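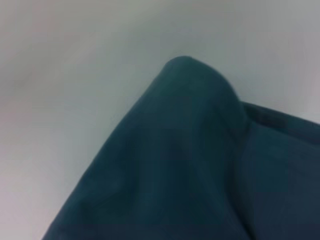

Slide 1. Title

Introduce myself and Pongsak Thaweesak, who is running the demo machine. Questions can come at any point. The session covers stop orders and bracket orders in Rirnus, on the desktop version only. Mobile has a different ticket and Pongsak will cover it after the break.

Slide 2. What a stop order does

- A stop order sits on our server until the trigger price is reached. Then it is released to the market.
- Before the trigger, other traders can't see it. It has no place in the queue.
- A sell stop goes below the current price, a buy stop above it. The ticket rejects it if you enter it on the wrong side. People read that rejection as a system fault, so show the message on screen.

Slide 3. Stop market and stop limit

Stop market releases a market order. You will normally be filled, but the price may be worse than the trigger.

Stop limit releases a limit order. You set the worst price you'll accept. If the market moves through your limit before you are filled, the rest of the order stays working and you still have the position.

Use the worked case: long 200 lots, sell stop limit, limit set 2 ticks below the trigger. The market trades at the trigger, the order is released, 100 lots fill, and the price drops past the limit. The trader still holds 100 lots and has a resting sell order above the market. Leave this up for a minute. Ask the room what they would do next before giving any answer.

Slide 4. Choosing the trigger

Three choices in the Trigger list: Last, Bid, Ask.

- Last is the default. It needs an actual trade at the price.
- Bid and Ask fire on a quote alone. In a thin contract, one wide quote can set them off.
- The desk default can be changed under Preferences > Orders > Stops. Changing it does not affect orders already entered.

Gonzalo Casado asked for this slide after the March session, where most of the questions were on triggers. Don't rush it. 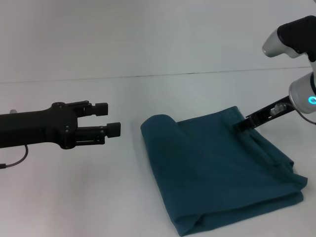 Open gripper to the left of the fabric on a white tabletop.

Slide 5. Bracket orders

A bracket is an entry order with two exits attached: a profit target and a stop. The exits stay inactive until the entry fills.

If the entry fills in part, the exits are activated for the filled quantity only, and they grow as more is filled. When one exit trades, the other is reduced by the same amount — not canceled outright, unless the exit was filled in full.

Steps for the demo:

1. Open the ticket from the price ladder.
2. Select **Bracket** from the Order Types list.
3. Enter the quantity and entry price.
4. Set the target and stop as offsets in ticks. Typing a price here gives an error.
5. Check the account field. It keeps the last account used.
6. Send.

Pongsak drives, I talk. Wait for the exits to show in the order book window before moving on. In test they can take a moment to appear.

Slide 6. Canceling

Canceling the entry also cancels any inactive exits. It does not touch exits that are already active. Canceling an active stop by itself leaves the target working, and the position then has no protection. Rirnus shows a yellow marker next to the position when this happens. Point to it.

Cancel All in the toolbar removes everything, stops included. Say this twice.

Slide 7. Routing

Orders for Ondadside go through the Funodness gateway. Stops are held on our side, so if the gateway is down when a trigger is reached, the order is queued and released on reconnect at whatever the market is by then. The Chaimongkol accounts have the "hold on disconnect" box checked, and for those the order waits for a person to confirm it. Other clients can ask for the same setting through support.

Slide 8. Questions

Backup slides start at 13: trailing stops, session expiry, the audit log columns. Only open trailing stops if someone asks. It takes a while to explain and the room has to be cleared for the next group.

Handout is the two-page ticket reference. Copies are by the door.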